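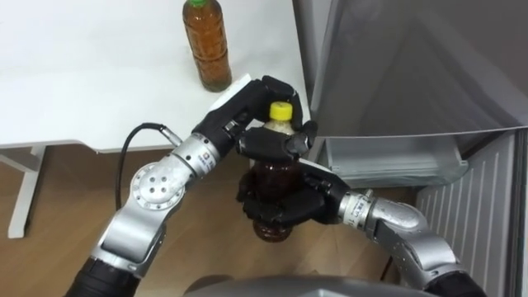 Home Skills, Sturncombe evening group – handout 2
Tutor: Boris Softić (Costel Grgić takes the second half)

Cold drinks and the kitchen floor

Fridge first. Bottled tea, juice, water. Check the cap is screwed down before it goes in, one hand on the neck, one round the body. Screw caps get left half on all the time and then the bottle goes in the door on its side. Don't.

Sizes – most bottles are 400 or 600 ml. Tall ones in the door, short ones on a shelf. Wipe the bottom before you put them away, sticky rings are a pain to shift later.

Opened bottle: back in the fridge, drink within 2 days unless the label says sooner. Bits at the top of tea are often just foam or settled tea, but if it smells off pour it away.

Leave the door open only as long as you need. Costel will go over seals and shelf temprature after the break.

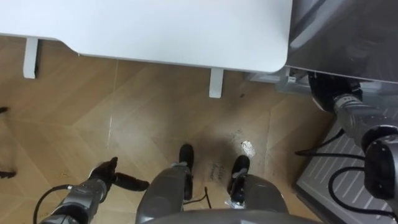
Floors. Wooden ones, herringbone especially – spills run along the seams. Blot, dont rub. Kitchen paper, then a cloth wrung out nearly dry, working along the plank. Old dark marks: try a small patch first, somewhere under the table. Pick up scraps of paper before you mop or they go to mush.

Under and beside the fridge: pull out anything stored in the gap, wipe, put back. Mats get lifted, not mopped round.

For next time: read the Thongdee sheet on stains, bring a cloth. Spare copies in room 747.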